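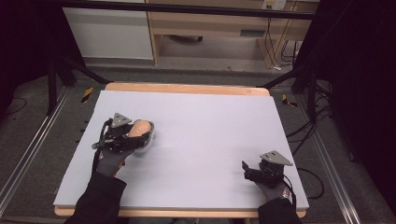 The first thing you should watch is the person, and only after that the gripper, or so one visitor insisted over coffee on the day I'm going to tell you about. You can learn what a gripper does from its data sheet, the argument went on, and you can learn what a job needs only from somebody's hands. I wrote it on the back of my parking ticket, and I've been opening this chapter with it ever since.

Print this page | E-mail this page
Reading time: 6 minutes

CHAPTER 5
A Day at the Open House: Seeing Manipulation Up Close

I'd been promising myself a trip to the Evow open house for years, and every July something got in the way. When I finally went, I drove up to Wurholm the night before, slept badly over a bakery (the ovens start at four in the morning, and you can smell it through the floor, which I didn't mind one bit) and was standing at the door by 8:30 with a notebook and far too many pens.

If you've only met robots in the first four chapters of this book, you've met them as drawings. Links, joints, angles, little arrows. All of that is true and you'll need it again in Chapter 6, so please don't sell the book yet! But drawings leave out how fussy the real work is. Picking up something small and rounded and bringing it over to a clear plastic container takes you no thought at all. Now try it with a gripper on each hand. You lose the feel of your fingertips, you lose the trick of rolling a thing between finger and thumb, and your wrists start making odd little corrections you never asked them to make.

I had my turn at that in the morning, with a practice pair. I was terrible. I squeezed too early, then too late, then I got hold of the lid I was after and couldn't work out how to let go of it without flinging it. A kid who looked to be in middle school went after me and did it on the second try, and I clapped along with everyone else through gritted teeth.

What did I learn from being bad at it? Mostly that "grasp" is a lazy word. There's the approach, where you choose an angle. There's the closing, and the moment when the jaws touch and the object may or may not slide. There's the carrying, and then the release, which I'd always treated as the easy part and will never treat that way again. We'll take these one at a time in Sections 5.2 through 5.5, and I'd like you to keep a real object from your own kitchen next to you while you read. A plum is good. So is a bar of soap.

After lunch the Simow people gave a talk about repetition. They had recorded one short task 3000 times with different people doing it, and they showed us 700 of those runs drawn as thin lines on one plot. I expected a neat bundle. It looked like a haystack! People came in high, low, sideways, some with a pause in the middle as if they'd forgotten what they came for, and then all the lines pinched together in the last bit before contact. I asked whether the pauses were mistakes. The answer was that they'd thought so too, and had thrown them out of an early version, and then put them back. We'll come to that story when we get to variation in Section 5.6.

The last stop was the Yokoyama room, at the far end of a corridor with terrible signs (I walked into a supply closet on my way). It was quieter in there, and you could stand as long as you liked. I stayed until my feet hurt. By then I'd stopped looking for clever machinery and was just watching wrists, and how far a hand turns before it commits to anything.

Before you go on to Section 5.1, do this. Put on the thickest gloves you own and move a plum from the table to a glass. Do it five times. Write down what your other hand was doing each time, even if you think it was doing nothing. Bring the notes with you, we'll use them on the next page.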